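讲者备注:周转箱与料斗的选型、摆放和保养
Brondgate 仓储设备内训,下午场

第1页 标题页
报一下姓名和部门即可。说明今天只讲固定工位上用的金属箱,塑料周转箱由 Chathurika Wijesinghe 在下一场讲,听众若问到,记下来转给她。讲义在门口,签到表传完一圈收回。

第2页 范围
先定义用语。“箱”指开口朝上、四面封闭、底面平的容器。侧壁与底面垂直的叫直壁箱,侧壁向外倾斜的叫斜壁箱。带底部卸料口的归入料斗,不在本场范围内。Wolturham 仓库的旧台账把三者都写成“铁箱”,查旧单据时要留意。

第3页 直壁与斜壁
直壁箱容积利用率高,同样的占地能多装,缺点是零件贴壁之后不好取,角落尤其如此。斜壁箱上口大、底面小,散放的零件会向中间聚,贴壁的情况较少。代价是容积,以及不用时占地方。
斜壁箱空箱可以套叠,直壁箱不行。套叠高度以20只为限,超过之后底下几只会咬死,拆开时容易伤边。
这里停一下,问听众各自工位上用的是哪一种。通常有人答不出来,请他们回去看一眼。

第4页 尺寸
上口边长按工位台面的净宽定,四周要留出放手的余量。深度按取件方式定:手取的,以手臂不碰上沿为准;用工具取的,以工具最长的一段能竖直落到底面为准。
Te Moana 项目当时只按容积订货,到货后深度偏大63毫米,台面只好整体降低。此处放对比表,不逐行念。

第5页 壁厚和边缘
讲三点。上沿必须卷边或包边,剪切口不得外露。焊缝在内侧的要磨平,否则小件会卡住。壁厚不必一味求大,常用规格够用,加厚之后搬运费力,支承面也要跟着加强。
Shayne Stubbs 整理过退回件的记录,共104条,其中凹陷占大头,穿孔很少。凹陷多数出在上沿,与搬运磕碰有关,和壁厚关系不大。如有人追问数据来源,请他会后找 Shayne。

第6页 摆放
箱体落位之后不得晃动。四角受力要均匀,一角悬空时加垫片,不要用折叠的纸板。箱与相邻台面之间的缝隙,要么封住,要么留到能伸手进去,介于两者之间的缝最麻烦,掉进去的小件拿不出来。
相邻台面若是木质,接触边贴保护条。地面是地毯的区域,掉落的螺钉、垫圈不易发现,每班结束用磁铁扫一遍。
上方有线缆经过的工位,线缆要扎好,最低点与箱沿的距离在装好以后实测,不按图纸推。

第7页 底面磨损
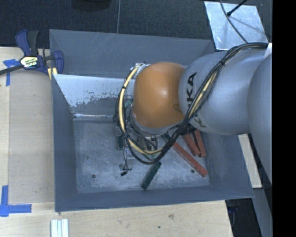 底面磨损分三级,按手感判定,目测只作参考。一级是表面发白、有细划痕,指甲划过无明显阻滞;二级是划痕能挂住指甲;三级是出现翘边、毛刺或局部变薄。斜壁灰箱用过一段时间,底面大多会像图里这样,有一片片云状的浅色磨痕,夹着细划痕。单凭图不能定级,定级要上手摸,戴薄手套。一级照常使用,二级缩短检查间隔,三级停用。
补充:浅色磨痕常被当成污渍反复擦洗,用钢丝球擦只会添新划痕。先用湿布擦一次,擦不掉就按磨痕处理。

第8页 清洁
中性清洁剂,软布,擦后晾干。箱内不得留积水,斜壁与底面的折角处容易漏擦,要单独过一遍。
喷漆箱不用溶剂。防锈剂选型见 Miltico 项目的附表,本场不展开。

第9页 检查周期
常规周期每9周一次。检查项目依次为上沿、折角、底面、支承点。记录写箱号、等级、检查人,不写“正常”二字,写等级。
七月那一批新箱尚未编号,编号之前先用胶带标记,贴在外壁,不贴上沿。

第10页 提问
预计有人会问能不能在底面铺橡胶垫。答:可以,但垫子要满铺并固定,且每次检查必须掀开。垫下积水、积屑比裸底更难处理。
还会有人问旧箱能否补焊。上沿可以,底面不建议,补焊后的平整度很难恢复。
时间不够就跳过第8页,讲义上有全文。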